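Boletín del taller de automatización, octubre

Ya tenemos norma de conexionado para las celdas, ¡y la hemos escrito entre todos!

Llevábamos desde la primavera hablando de ello en los pasillos y por fin está colgada en la carpeta común: la primera versión de nuestras reglas para que un robot conecte y desconecte cables de red en placas abiertas. Son pocas páginas, se leen con un café y recogen lo que cada turno venía haciendo a su manera (que eran muchas maneras, y algunas muy buenas). El borrador lo coordinó Danang Sembiring, que se pasó medio verano persiguiéndonos con versiones impresas llenas de anotaciones a lápiz. Gracias, Danang, de verdad.

La regla que más discusión trajo es también la que más me gusta: el puerto de destino se nombra siempre por el número impreso en la placa, nunca por su posición. Se acabó lo de «el segundo de abajo» o «el de la esquina». En cuanto alguien monta la placa girada en el útil, «abajo» pasa a ser otra cosa, y el programa y la persona que lo supervisa dejan de hablar el mismo idioma. El número serigrafiado va con la placa, esté como esté. Así que a partir de ahora la orden de trabajo, la pantalla de la celda y el registro tienen que llevar el mismo número, escrito igual en los tres sitios.

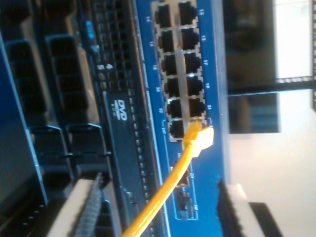 La segunda regla tiene que ver con el orden de las operaciones. Antes de acercar la pinza, la celda comprueba que el puerto elegido está libre y guarda esa comprobación en el registro. Después viene la aproximación recta, en el eje del conector, sin correcciones laterales una vez que la clavija ha entrado en la boca del puerto. Si la fuerza sube por encima del límite fijado para esa referencia, el robot se retira y pide ayuda. Nada de reintentos en cadena: se permite uno, y el segundo lo autoriza una persona desde el panel. En la celda Isel ya trabajaban así y nos han dejado su plantilla de límites, que viene como anexo y ahorra muchísimo tiempo.

Luego está el tirón de comprobación. Se hace siempre, es corto y suave, y su resultado se apunta aunque todo haya ido bien. Durante las pruebas internas registramos 1.992 inserciones, y tener anotados también los casos buenos nos permitió comparar útiles y turnos con una facilidad que no esperábamos. ¡Los que odiabais rellenar esa casilla, sabed que ahora se rellena sola!

Sobre el cable, tres cosas breves. El latiguillo tiene que salir del conector con holgura, sin cruzar la zona por la que vuelve la pinza. Los cables planos vecinos se apartan antes de empezar, con las guías del útil y no con cinta adhesiva (sí, os hemos visto). Y para las series de formación usaremos solo latiguillos marcados como de prácticas, que se retiran al llegar a las 200 inserciones, tengan el aspecto que tengan.

También hay un apartado sobre personas, que a mi juicio es el mejor escrito del documento. Dice quién puede abrir la celda, cómo se anuncia y cuándo se considera que el robot está de verdad parado. La versión resumida cabe en una tarjeta y la colgaremos junto a cada panel. Sydorenko nos ha pasado un diseño clarísimo, con letra grande, que se lee sin gafas desde la puerta.

La norma se aplica primero en las celdas Isel y Randell. La de Melteson se incorporará cuando termine el cambio de útiles, que calculamos en unos 30 días. Hasta entonces seguirá con sus hojas de siempre, y pedimos a quienes rotan entre las tres que miren el encabezado de la orden antes de arrancar.

Los comentarios se dejan en el propio documento, al margen, con el número del apartado. Danang los revisa a primera hora y contesta a todos. Lo más útil ahora mismo son casos raros: placas sin numeración legible, puertos con numeración a ambos lados, conectores con la lengüeta dañada. Si tenéis alguno guardado en un cajón, traedlo a la próxima sesión del taller, a las 16:00, en la sala de la planta baja.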